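Call for participants: folding and tidying at home with a hand-held gripper

Hultby is looking for people in and near Prurnbridge who would like to spend a few weeks teaching robots how laundry gets put away. You don't need a technical background, and you don't need a tidy house either! What we are after is patience, a reasonably steady hand and a willingness to do the same small job over and over, each time a little differently, the way one does at home anyway.

You would borrow a gripper, carry it about your own rooms and use it in place of your fingers: picking up, folding, laying flat, putting in a drawer. The camera on it records each go, and the recordings are what our robots learn from. We are taking on 40 people for this round, which begins in March, and we ask each of them for 140 finished recordings, done whenever it suits (early mornings, after supper, in bits and pieces between other things). 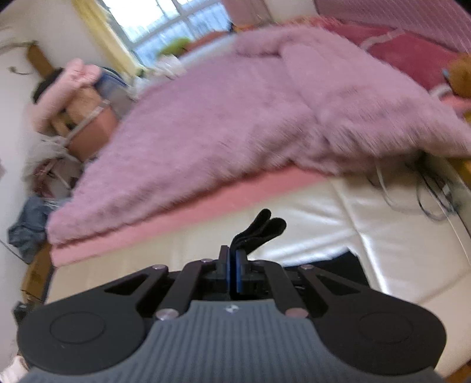
Soft things are what we need most, and they are also what people find hardest to begin with, so please don't be put off if your first evening is a muddle. Towels are forgiving, shirts less so, and small dark pieces of cloth take the most practice of all. You learn to bring the jaws nearly together so that the blue pads pinch the fabric and it stands up between them, and after that it is mostly a matter of moving slowly and letting go at the right moment. Any surface you would normally fold on will do, whether that is a bed, a sofa or the kitchen table.

Everyone who takes part is paid £300 once their recordings are in, and we cover postage of the kit both ways. You should be 18 or over and able to come to one training afternoon at our Meireles Road office, where there will be tea and plenty of time for questions.

To put your name down, or simply to ask whether it might suit you, please write to Doaa Abdel Rahman at the Hultby office, telling her a little about your home and which hours you usually have free.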